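1/ Many people asked me why our village in the hills now heats its school with wood pellets from old fruit trees. I will try to tell it in order. English is my third language, so please be patient with me.

2/ The place is called Bustia. It is a valley with apple and plum orchards on both sides of the river. Every March the owners cut the branches, and for as long as I can remember, they burned the cuttings in the field. For two weeks you could not hang your washing outside.

3/ Open burning is a bad way to get rid of wood. The fire is not hot enough, the wood is fresh, and there is much smoke for very little use. In a closed valley the smoke stays low in the mornings. My mother kept the windows shut until lunch.

4/ At the same time the school was burning heating oil, which came by lorry over the pass. So on one side of the road we burned wood for nothing, and on the other side we paid for oil. I passed both on my bicycle for years before I thought about it.
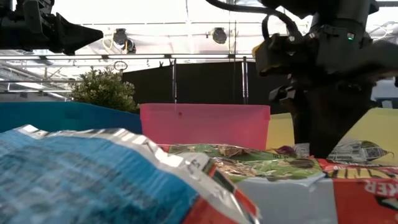

5/ The first idea was simple chips. You put the branches in a chipper and feed the chips to a boiler. We borrowed a chipper for one season and tried it in the yard of the old dairy. The thin branches went through well, but the long ones turned round the roller and we had to stop many times to cut them free.

6/ The chips were also too wet. When you open a heap of fresh chips after a week, it is warm inside and it smells like vinegar. That is heat you have lost already. We learned to leave the branches whole, in loose rows under a roof, and to chip them only in the next winter.

7/ Then came Cerard, a small company from the town below us. They had a used pellet press and they were looking for material. They took a trailer of our cuttings and brought back 30 sacks. The pellets were darker than the ones in the shop, and some of them broke in the hand, but they burned.

8/ About ash (this is the question I get most often). Fruit branches have a lot of bark, and bark gives more ash than clean trunk wood. So the boiler needs to be cleaned more often. If somebody sells you a boiler and says it will eat everything, please ask to see what his ash box looks like in February.

9/ The boiler at the school is a Skelonik, 30 kilowatts. It is not a big machine. It stands where one of the two oil tanks was. The second tank we kept, and the old burner too, for the very cold days. I know some of you would like to hear that we threw out the oil completely. We did not. Last winter it ran on a few mornings.

10/ Last heating season the school used 36 tonnes of pellets. I had written a smaller number here in an older post and I was wrong, I had read the delivery papers only until Christmas. Sorry to everybody who copied it.

11/ Is it clean? It is cleaner than the fires in the field, of this I am sure, because I live here and I have a nose. It is not without smoke. When the boiler starts in the morning there is a grey cloud for some minutes and then you see only the heat moving above the chimney.

12/ Is it good for the climate? I prefer to be careful. The carbon in a pruned branch goes back to the air in every case, if it burns in the field or rots or burns in the boiler. What we save is the oil. But the press uses electricity and the trailer uses diesel, and I have not found a person who has calculated all of it for our valley.

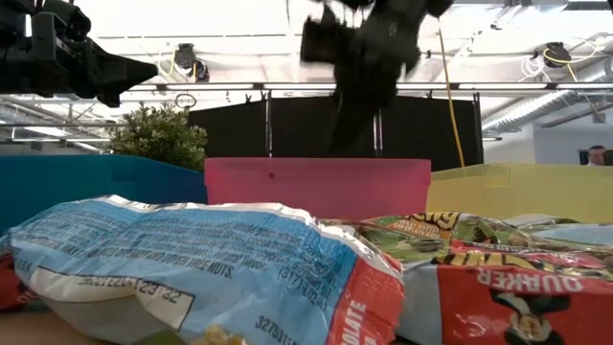

13/ A reader wrote that the branches should stay in the orchard and feed the soil. I agree in part. On the flat side of the river many owners now crush the thin wood between the rows and leave it there. With sick wood they do not do this, and on the steep side the tractor with the crusher can't work safely.

14/ So we take only the thick pieces and what comes from the steep side. It is less than we planned at the beginning. The Kovalchuk orchard is the biggest on that side, it has 1206 trees, and after pruning the rows of branches go down as far as the road. Without this one orchard I think the trailer would be half empty.

15/ The hardest part was not technical. People liked their fire. It was one day in the year when all the neighbours stood together and somebody brought potatoes. When we asked them to stop, they heard that we were taking something from them. I understood this too late and I made some enemies at the baker's.

16/ Now we have the potatoes anyway, on the day when the trailer comes. One small fire, dry wood only. I find this a fair deal.

17/ What I would do differently: build the roof first. We bought the trailer before the roof, and one whole winter of wood became black and soft. Also, I would put a sieve before the press. Small stones and bits of wire come with the branches, and the press does not forgive a piece of wire.

18/ For those who live near: collection on the steep side starts Mon 5 March. Please put the thick ends towards the road, and no roots, no posts, no painted wood. If your branches are tied with plastic string, cut it off before and take it home.

19/ Somebody asked if grape vines can go in too. I don't know yet. Cerard wants to try one load separately, and I will write here when I have seen the ash.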